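Sunday 23rd February

Slept till nine, which hasn't happened since before the campaign, and then lay there with the radio on listening to them read out the county results all over again. As if anybody in Grudcombe needed reminding! D'Amico has it by 753 votes. I keep saying the number out loud like it might come out smaller.

I went door to door for Yulan Jiang from the first week (well, the second, I had that cold), and I really did believe we'd take it. The early boxes were so good. Then Briduvgate came in just before midnight and you could feel the whole hall go quiet on our side and loud on theirs. Somebody behind me started putting the sandwiches back in the cooler. I ate two on the drive home and felt sick.

What's bugging me today isn't so much the losing. It's that half our group text is already on about a recount, and a protest outside the county building, and one person (I won't write down who, I have to sit next to her at choir) wants everyone to refuse to pay the new water charge until D'Amico steps down. Steps down from what? He hasn't been sworn in yet! I typed a long answer and deleted it, then typed a short one and deleted that too.

I looked up the rule over coffee. A recount is automatic if it's under 700, and we're over that, so we'd have to ask for it and pay the 1,050 dollars ourselves. I suppose we could raise it. But I stood behind the tables for four hours on Thursday watching them count, both parties watching, and I didn't see a single thing I'd want to complain about. One box had a sticky lid. They got it open with a butter knife.

Yulan called at lunchtime, sounding worn out but nice as ever. She's going to phone D'Amico tomorrow and then put out a statement. I told her I was glad. She asked if I thought people would be mad at her and I said some would, for a week or so, and then it would be May and they'd all be mad about the road works at Vestus instead. She laughed at that, anyway.

Did some laundry. Took the yard sign down, and now there are two holes in the grass and the hose is frozen so I can't do a thing about them.

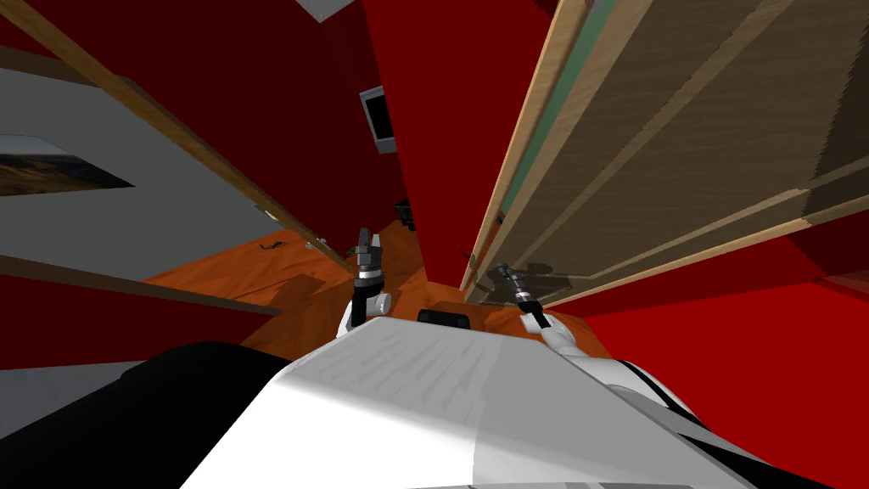 Aldo Melis thinks I'm being soft. He rang after supper and went on for a good half hour – if you concede before every ballot from overseas is in, he said, you're telling the people who mailed them that they don't matter, and Yulan ought to wait till the results are certified and then be as gracious as she likes. I hadn't thought of the overseas ones. There can't be many, but he has a point, and I told him so, and he was so surprised he forgot to say goodbye.

So now I don't know whether to call her back tonight or leave her be. It's nearly ten. I'll try her at breakfast, before she gets hold of D'Amico.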